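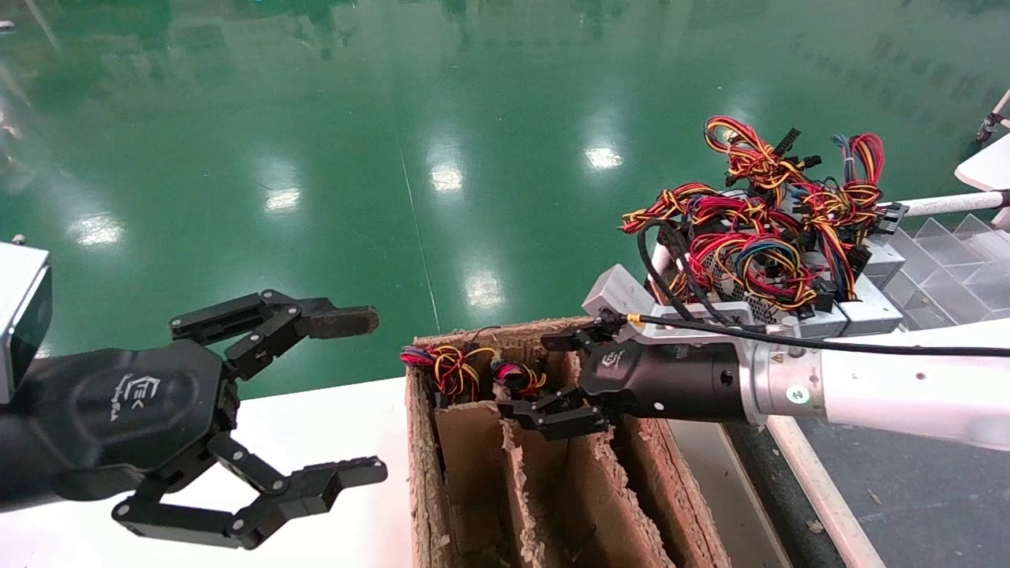

Recording and depositing an interview about war or displacement

Plarnmont Centre for Conflict Memory
Guidance for schools, cultural associations and local history groups

Purpose of this guide

The Centre collects recorded interviews with people who lived through war, occupation, mass violence or forced removal and who later settled in the region. The collection holds 2,494 recordings, of which 1,064 have a full transcript. Many were made by people with no training in archives or journalism, and the Centre continues to accept interviews from any group that follows the steps set out in this guide.

The guide covers a single interview with one adult speaker. Groups wishing to interview a person under 18, or to record a public meeting, should contact the collections office before making any arrangements.

Before you approach a speaker

Search the Cludumero catalogue for existing interviews about the same country and period. The catalogue may be searched by place, by year and by the language of the interview. Place names should be tried in more than one spelling, and older entries often use the name that was official when the recording was made.

Read or listen to at least two interviews from the same region. Note which events speakers refer to without explaining them. An interviewer who knows the broad order of events will interrupt less often and will recognise when a speaker is choosing to leave something out.

Decide who will conduct the interview. The Centre recommends one interviewer and, where needed, one interpreter. A relative of the speaker may be present if the speaker wishes, but should not act as interpreter. In small communities, ask the speaker in private whether the proposed interpreter is acceptable. People from opposite sides of a conflict frequently live in the same suburb and attend the same functions, and a speaker may not feel free to raise an objection in front of others.

The first meeting

Meet the speaker at least once without recording. Explain who you are, what the interview is for, where it will be kept and who may be able to hear it. Allow time for questions. The speaker should be left with a printed copy of the information sheet in a language he or she reads comfortably; the sheet is available from the collections office in 14 languages.

Do not ask for the account itself at this meeting. If the speaker begins to give it, listen, and say that you would be glad to hear it again in full when the recorder is running.

Agree on the following points and write them down:

The language or languages of the interview.
The place and time of day. Morning sessions are generally less tiring for older speakers.
Subjects the speaker does not wish to discuss.
Whether names of other people may be used.
Who will be with the speaker in the hours after the interview.

Avoid national mourning days and the anniversaries of known massacres or deportations unless the speaker has asked for such a date. For some communities the period of mourning extends over several weeks.

Consent

The Centre uses a two-part consent form. Part A gives permission to record and is signed before the interview. Part B sets the conditions of access and is signed afterwards, once the speaker knows what has been said. Both parts are required. A recording that arrives with Part A alone will be held unopened until Part B is supplied, and will be returned after 12 months if it is not.

Part B offers four levels of access:

Open. The recording and transcript may be heard or read by anyone, including online.
Reading room. The recording may be heard only at the Centre, by registered readers.
Named readers. Access is limited to persons listed by the speaker, usually family members.
Closed. No access is given until a date chosen by the speaker.

At present 860 recordings are held at one of the last two levels. Interviewers must not encourage a speaker to choose a more open level than he or she first proposes. A speaker may change the level at any time by writing to the Centre or by telephoning the collections office, and no reason need be given.

Verbal consent may be recorded where the speaker cannot sign. In that case, read each clause aloud and record the reply to it separately.

Equipment and room

A dedicated digital recorder is preferred. A telephone may be used if it is placed in flight mode and has enough free storage for three hours of sound. Record in an uncompressed format where the device allows it. Video is accepted but is not required, and many speakers talk more easily without it.

Choose a small room with curtains or carpet. Turn off refrigerators, fans and heaters for the length of the session and remember to turn them on again. Make a test recording of one minute and listen to it through headphones.

Water and tissues should be within the speaker's reach. The speaker should sit nearest the door.

Conducting the interview

Begin the recording with a spoken statement giving the name of the interviewer, the name or chosen pseudonym of the speaker, the place, the date and the language. The speaker should then confirm that he or she agrees to be recorded.

Start with childhood, family and the town or village before the conflict. This part of the interview is often the shortest in recordings sent to the Centre, and it is the part most often requested by descendants. Ask about schooling, work, food, religious observance, neighbours and the ordinary movement of people between districts.

When the account reaches the years of violence, ask open questions. Suitable forms include:

"What do you remember of that morning?"
"Where did you go then?"
"Who was with you?"
"What did you hear people say at the time?"

Questions beginning with "why" can sound like blame and should be used with care. Do not ask a speaker why he or she stayed, left, or failed to help another person. Do not correct dates, distances or numbers. Where an account differs from published history, the difference may be noted in the written summary and should not be argued during the session.

Silence should be left alone. Leave the recorder running through pauses unless the speaker asks for it to be stopped.

Sessions should not exceed 90 minutes. If more time is needed, arrange a second session at least a week later.

Accounts of wrongdoing

A speaker may name a person as responsible for a crime, or may describe his or her own part in one. The interviewer is not an investigator and should neither press for detail nor offer any promise of secrecy. Part A of the consent form states that the Centre may be obliged to produce recordings by order of a court. Read that clause aloud before every interview, including second and third sessions with the same speaker.

If such an account is given, finish the session in the usual manner and telephone the collections office on the next working day. Rizwan Orakzai, Head of Collections, will advise on how the recording is to be stored and whether legal advice is required. Do not send the file by email.

Distress

Some distress is to be expected and does not mean that the interview has gone badly. Ask whether the speaker would like to pause, continue or finish. Accept the answer. If the speaker becomes confused about where he or she is, or does not respond when spoken to, stop the recording and call the support person named at the first meeting.

Do not leave straight after the account of the worst events. Close with ten or fifteen minutes on later life: arrival, first employment, children, the present day. Telephone the speaker on the following day and again after one week.

Interviewers and interpreters are also affected. The Centre offers a confidential conversation to any person who has recorded for the collection, free of charge, and this may be arranged through the Tornlow office.

After the interview

Copy the original file to two separate places on the same day. Do not edit, trim or clean the sound. Name the file with the speaker's surname or pseudonym, the year and the session number.

Write a summary of no more than 600 words. The summary should give the main places and years in the order in which they are discussed, with the recording time beside each change of subject. Personal names that the speaker has asked to protect must be left out of the summary even when they are spoken in the recording.

A transcript is welcome but not essential. Groups that intend to prepare one should use the Centre's transcription manual, compiled by Neville Whitlock, which sets out the treatment of dialect, mixed languages, weeping, laughter and words that cannot be made out. Translations should be supplied as a separate document and should name the translator.

Offer the speaker a copy of the recording and of any transcript. He or she may ask for passages to be closed, and the times of those passages should be listed on Part B.

Depositing the interview

Deposits may be made in person at either office or through the Cludumero deposit page. Closed and named-reader interviews are accepted in person only. Each deposit must include:

The original sound or video file.
Consent form, Parts A and B.
The written summary.
The speaker information sheet, with date and place of birth if the speaker agrees to give them.
Scans of any photographs, letters or identity papers discussed. Originals should remain with the speaker.

A receipt and catalogue number are issued within 20 working days. Deposits received in August may take longer while the annual check of the collection is carried out.

Families who wish to hear an interview together may reserve the Bragança Room at Plarnmont, which seats eight and is available from 10 am to 4 pm. Please give two days' notice if an interpreter is needed.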